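クリスホルム町の地誌と町史に関するよくあるご質問
クリスホルム地誌資料室
最終更新 2024/3/17

本ページは、町の地理、歴史、地名、ならびに当資料室の利用に関して多く寄せられるご質問と、その回答をまとめたものです。記載のない事項については、末尾の「お問い合わせについて」をご確認のうえ、書面または窓口にてお尋ねください。なお、町税、住民登録、上下水道その他の行政手続きに関するご質問は、町役場の各担当窓口が承ります。

町の概要について

クリスホルムはどこにありますか。

クリスホルムは、内陸丘陵部の南麓、キュメント川(Cument)の左岸に位置する町です。県庁所在地からは街道沿いに113キロメートルの距離にあり、町の北側は丘陵、南側は川沿いの低地となっています。町域の境界は、北が丘陵の尾根筋、南がキュメント川の流心、東がビデル街道(Bider)の旧境界石、西が湿地帯の排水路とされています。

人口はどのくらいですか。

直近の調査による町の人口は2499人です。この数には、町内に住民登録を有しながら長期に町外で生活する方も含まれます。季節労働のために滞在する方は含まれません。地区ごとの内訳は公表資料に掲載しておりますが、世帯数の少ない集落については、個人の特定を避けるため隣接集落と合算しています。

町はいくつの地区に分かれていますか。

現在は三つの地区に分かれています。町役場と市場広場のある中央地区、丘陵側のサヴォライネン地区(Savolainen)、川沿いの下流地区です。かつては湿地帯の一部が独立した地区として扱われていましたが、排水事業の終了後に下流地区へ編入されました。古い文書に見える「西の四半」という呼称は、この旧地区を指します。

地区の境界は学区や選挙区と同じですか。

同じではありません。地区の境界は土地台帳の区分を引き継いだもので、学区および選挙区は別の基準により定められています。とくに市場広場の東側では、道路を挟んで学区と地区が入れ違う箇所があります。現行の学区については町役場の教育担当窓口にお問い合わせください。

気候の特徴を教えてください。

冬は乾燥し、丘陵から吹き下ろす北風が続きます。初雪は例年12月に観測されますが、低地では積もらない年もあります。春先には雪解け水によりキュメント川の水位が上がり、下流地区の牧草地が冠水することがあります。この冠水は古くから土地の利用に組み込まれており、家屋が低地を避けて段丘の縁に並ぶのはそのためと考えられています。

地名の由来について

「クリスホルム」という地名の由来は何ですか。

定説はありません。後半の「ホルム」については、川中の島または湿地に囲まれた高まりを意味する語とする見方が一般的です。市場広場のある一帯が周囲よりわずかに高く、排水事業以前の地図では三方を湿地に囲まれていることから、地形とも符合します。前半の「クリス」については、人名とする説と、渡し場を意味する古い語の転訛とする説があります。当資料室では、いずれか一方を正しいものとして採用しておりません。

綴りに揺れがあるのはなぜですか。

古い文書には、Clisholm のほか、s を重ねたもの、h を省いたもの、語尾に e を付したものが見られます。教区の書記、測量士、徴税の担当者がそれぞれ耳で聞いたとおりに記したことによるもので、別の土地を指すわけではありません。現在の綴りは町制施行の際に定められました。古文書を検索される場合は、複数の綴りをお試しいただくことをお勧めします。

サヴォライネン地区の名は人名ですか。

丘陵側に最初の農場を開いた一家の姓に由来します。一家は牧羊と製材を営み、最盛期には尾根の手前までの土地を所有していました。農場は後に分割して売却され、同家の直系は町内に残っておりません。現在町内にお住まいの同姓の方々と農場主の一家との関係については、当資料室に確認できる記録がありません。

ビデル街道はいつごろからある道ですか。

街道として整備された正確な年は不明です。家畜を追って丘陵を越える道が先にあり、宿場と境界石が後から置かれたとみられています。現在の幹線道路は町の中心部を避けて南側を通っており、旧街道の道筋とは市場広場の東で分かれます。旧道のうち、市場広場から東の境界石までの区間は歩行者と自転車のみ通行できます。

キュメント川は上流では別の名で呼ばれると聞きましたが、本当ですか。

上流の集落では単に「大川」と呼ばれることが多く、キュメントの名が用いられるのは主として町域から下流にかけてです。公的な地図では全流路をキュメント川と表記しています。上流域の聞き取り記録を利用される際は、この違いにご注意ください。

町の歴史について

町の始まりについて教えてください。

集落としての始まりは、キュメント川の渡し場に置かれた宿屋と家畜の囲い場であったとされています。その後、丘陵側の農場開設に伴って羊毛と木材の集積地となり、市場広場を中心に商店、鍛冶場、礼拝堂が建ちました。橋が架けられてからは渡し場が廃され、宿屋も街道沿いへ移っています。渡し場の跡は現在、川岸の草地となっており、建物の遺構は地表では確認できません。

オスカリ・ラハティネンとはどのような人物ですか。

オスカリ・ラハティネン(Oskari Lahtinen)は、町の最初の測量図を作成した測量士です。市場広場を方形に区画し、そこから街道に沿って短冊状の宅地を並べる現在の町割りは、同氏の図に基づいています。測量図には、予定されながら実際には敷かれなかった通りも描かれているため、当時の町の姿をそのまま示すものではありません。原図は当資料室が所蔵し、閲覧には複製を用いています。

測量図に描かれた通りのうち、実現しなかったものはどこですか。

市場広場の北西から丘陵へ斜めに上る通りと、川に平行する下手の通りです。前者は急な斜面のために見送られ、後者は冠水する土地にかかることから断念されました。下手の通りの一部は私有地の境界として残っており、生け垣の列によってその位置をたどることができます。私有地への立ち入りはご遠慮ください。

製材所はなぜ閉鎖されたのですか。

丘陵の伐採可能な木が減ったことと、上流に新しい製材所ができたことが主な理由に挙げられます。火災を原因とする記述が一部の案内書に見られますが、火災は閉鎖より後の出来事で、焼失したのはすでに使われていなかった乾燥小屋です。この点については、次回の町史改訂において注記を加える予定です。

古い建物はどの程度残っていますか。

市場広場に面した建物の多くは建て替えを経ていますが、地割りと地下の貯蔵室には古い構造を残すものがあります。旧街道沿いでは、宿屋であった建物、羊毛倉庫、旧学校の校舎が現存します。いずれも改修されており、外壁、屋根、建具の年代は一様ではありません。建物の年代に関する説明は、主要な骨組みを基準としています。

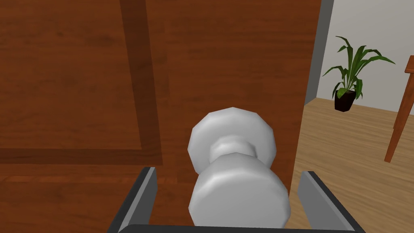

赤みのある茶色の木製扉(部分)

建具の年代を知りたい場合はどうすればよいですか。

扉や窓枠などの建具は、別の建物から移されることが珍しくなく、建物の建築年をもって建具の年代とすることはできません。当資料室では建具そのものの鑑定は行っておりません。改修の記録、職人の請求書、保険の目録など、参考となる文書の有無についてはお調べいたしますので、建物の所在地と、お分かりになる範囲で過去の所有者名をお知らせください。

町内の建物はすべて見学できますか。

見学はできません。現存する古い建物の大半は個人の住宅または事業所として使用されています。公開されているのは旧学校の校舎のみで、当資料室の閲覧室と展示室が置かれています。羊毛倉庫は外観のみ道路からご覧いただけます。敷地内での撮影や測量には所有者の許可が必要です。当資料室が所有者の連絡先をお伝えすることはいたしかねます。

鉄道が通っていたというのは事実ですか。

町内に鉄道が敷設されたことはありません。下流の町から延伸する計画があり、駅の用地まで定められましたが、着工には至りませんでした。下流地区に残る「駅前」という通称は、この計画に由来します。用地は後に町有地となり、現在は家畜市と祭礼の際の駐車場として使用されています。

洪水の被害について記録はありますか。

牧草地の冠水は毎年のように記録されていますが、家屋に及んだ大規模な洪水は多くありません。水位の記録は橋の管理日誌に残されています。ただし、橋の架け替えの前後で基準となる目盛りが異なるため、数値をそのまま比較することはできません。防災上の浸水想定区域については、町役場発行の図をご参照ください。歴史資料に基づく当資料室の図は、防災目的には使用できません。

町史および刊行物について

町史はどこで入手できますか。

サイミ・コスケラ(Saimi Koskela)著の町史が、現在のところ最も詳しい通史です。初版は在庫がなく、改訂版を当資料室の窓口で頒布しています。町外の方には郵送も承りますが、送料は申込者のご負担となります。お支払いの方法と頒布価格は、窓口に備え付けの一覧に記載しています。

初版と改訂版の違いは何ですか。

改訂版では、農場の分割に関する章が全面的に書き直され、地名の索引が加えられました。一方、初版の巻末にあった学校の児童名簿は、改訂版には収録されていません。名簿を必要とされる方は、閲覧室で初版をご利用ください。出典として引用される際は、版によって頁が異なりますので、必ず版を明記してください。

町史の記述に誤りを見つけた場合はどうすればよいですか。

該当箇所の頁、誤りと思われる内容、根拠となる資料を添えて、書面でお知らせください。根拠となる資料がお手元にない場合も受け付けますが、確認までに相応の時間を要します。訂正が必要と認められたものは正誤表に掲載します。正誤表は閲覧室に備えるほか、町史の購入者には無償でお渡ししています。

外国語の資料はありますか。

町の概要を記した小冊子に限り、フランス語版があります。翻訳はサンドリーヌ・マレ(Sandrine Mallet)氏によるものです。地名の表記は原語の綴りに従っています。その他の刊行物の翻訳予定はありません。

資料の閲覧について

資料を閲覧するには予約が必要ですか。

開架の刊行物、複製地図、新聞の綴じ込みは、予約なしでご覧いただけます。原資料の閲覧には事前の申請が必要です。申請書は、閲覧希望日の七日前までに当資料室へ届くようお送りください。資料の状態によっては、原資料に代えて複製をご用意する場合があります。

一度に閲覧できる資料の点数に制限はありますか。

原資料は一度に3点までお出しします。閲覧を終えた資料を返却していただければ、続けて次の資料をお出しできます。ひと綴りの書簡や束ねられた証書は、綴りまたは束をもって1点と数えます。大判の地図は閲覧机の都合により1点ずつのご利用となります。

閲覧室に持ち込めるものを教えてください。

鉛筆、無地または罫線の用紙、携帯用のコンピューターをお持ち込みいただけます。インクを用いる筆記具、飲食物、傘、大型の鞄は入口の棚にお預けください。資料の上で用紙を広げて書き写すことはお控えください。

資料の複写はできますか。

刊行物については、著作権上の制限の範囲内で複写を承ります。原資料の複写は、状態を確認したうえで職員が行います。綴じの弱い帳簿、折り目に傷みのある地図、蠟の付いた証書は複写をお断りすることがあります。ご自身による撮影は、申請書に目的を記入し、許可を受けた場合に限り可能です。フラッシュおよび三脚は使用できません。

資料を借りることはできますか。

個人への貸出は行っておりません。学校、図書館、博物館などの機関に対しては、展示または授業を目的とする場合に限り、複製資料の貸出を行っています。貸出期間、輸送の方法、破損時の取り扱いは、申請ごとに書面で取り決めます。

写真や地図を出版物に掲載したい場合の手続きを教えてください。

掲載許可申請書に、刊行物の名称、発行者、発行の時期、使用する資料の番号を記入してご提出ください。許可された場合は、掲載の際に「クリスホルム地誌資料室所蔵」と明記していただきます。図版の一部を切り取って使用する場合は、その旨も併せて記載してください。寄託資料については、当資料室の許可のほかに寄託者の承諾が必要です。

家系調査について

先祖がクリスホルムに住んでいたようです。調べてもらえますか。

職員による調査は、姓名とおおよその年代が分かっている場合に限り、索引の確認までを承ります。系図の作成、関係者の所在の調査、町外の記録の照会は行っておりません。索引に該当があった場合は、資料の名称と番号をお知らせしますので、内容の確認はご自身または代理の方にお願いしています。

どのような資料に住民の名が残っていますか。

教区の記録、土地台帳、学校の名簿、街道の通行料の帳簿、商店の掛売り帳などがあります。このうち教区の記録の原本は教区が保管しており、当資料室にあるのは写しです。使用人や季節労働者の名は記録に残りにくく、姓を欠いて名のみが記されている例も見られます。見当たらないことが、その方が町に住んでいなかったことを示すものではありません。

閲覧できない個人記録はありますか。

存命の方に関する記録、および存命である可能性のある方に関する記録は公開していません。学校の名簿のうち新しい年代のものと、寄託者が公開の時期を指定した書簡類も同様です。ご本人またはご遺族からの請求については個別に判断いたしますので、関係を証明する書類をご用意ください。

墓地の区画を調べることはできますか。

墓地の区画簿は町役場が管理しています。当資料室には、旧墓地の墓碑銘を書き写した冊子があります。この冊子は風化が進む以前に作成されたもので、現在は読み取れなくなった碑文も含みますが、書き写しの際の誤りも少なくありません。区画の位置については区画簿を優先してください。

資料の寄贈について

古い書類や写真を寄贈したいのですが、受け入れてもらえますか。

町の地理、歴史、生活に関する資料は、寄贈の対象となります。お持ち込みの前に、資料の種類、分量、保管の状況をお知らせください。所蔵資料と重複するもの、町との関係が確認できないもの、かびや虫害の著しいものは、お受けできない場合があります。受け入れの可否は資料室長のヨハネス・ズワネ(Johannes Zwane)が書面で回答します。

家具や農具も対象になりますか。

収蔵場所に限りがあるため、大型の家具、農具、建築部材は原則としてお受けしていません。これらについては、由来の記録と寸法の控えのみを作成し、現物は所有者の手元に残す方法をお勧めしています。記録の作成をご希望の場合はご相談ください。

寄贈した資料を返してもらうことはできますか。

寄贈された資料の所有権は町に移るため、返還はいたしかねます。将来の返還をお考えの場合は、寄託の制度をご利用ください。寄託の場合、所有権は寄託者に残り、公開の条件も個別に定めることができます。寄託者が転居された際には、必ず新しい連絡先をお知らせください。

寄贈者の名前は公表されますか。

ご希望に応じます。公表を希望される場合は、目録と年次報告にお名前を掲載します。希望されない場合も、管理のための内部記録には残りますが、閲覧者に開示することはありません。

見学および学校での利用について

学校の授業で利用できますか。

町内および近隣の学校を対象に、展示室の見学と旧街道の歩行見学を実施しています。担当はアウレリア・ヨルダケ(Aurelia Iordache)です。歩行見学は市場広場を起点に東の境界石まで往復するもので、経路の長さは約7キロメートルです。舗装のない区間がありますので、歩きやすい靴をご用意ください。引率者は学校側で手配していただきます。

個人でも歩行見学に参加できますか。

学校向けの見学に個人で加わることはできませんが、経路を示した案内図を窓口でお渡ししています。旧道は案内図をお持ちいただければ終日自由に歩くことができます。雪解けの時期には、川寄りの迂回路が通行できないことがあります。

展示室は車椅子で利用できますか。

展示室と閲覧室は校舎の1階にあり、段差なくご利用いただけます。2階の書庫は一般に公開していません。正面の入口には石段がありますので、車椅子をご利用の方は中庭側の入口へお回りください。

休室日はいつですか。

町役場の閉庁日は休室となります。また、12月には蔵書の点検のため閲覧業務を休止する期間があり、日程は入口の掲示でお知らせします。休止期間中も刊行物の頒布と郵便による申請の受付は通常どおり行います。

お問い合わせについて

問い合わせはどのように行えばよいですか。

書面または窓口での直接のお尋ねをお受けしています。電話では、開室の状況と予約の確認のみにお答えしています。書面には、お名前、返信先、お尋ねの内容、すでにご覧になった資料の名称を記載してください。資料の名称をお知らせいただくと、重複した調査を避けることができます。

回答までにどのくらいかかりますか。

受付順に対応しており、期日の指定はお受けしていません。索引の確認で済むものは比較的早くお返事できますが、原資料の確認を要するものは、閲覧業務の状況により日数をいただきます。調査の結果、該当する資料がなかった場合にも、その旨を書面でお知らせします。

本ページの内容を引用してもよいですか。

出典として「クリスホルム地誌資料室」の名称と本ページの更新日を記していただければ、引用に許可は必要ありません。全文の転載を希望される場合は、事前にお申し出ください。

宛先
クリスホルム町 市場広場東 旧学校校舎内
クリスホルム地誌資料室 閲覧係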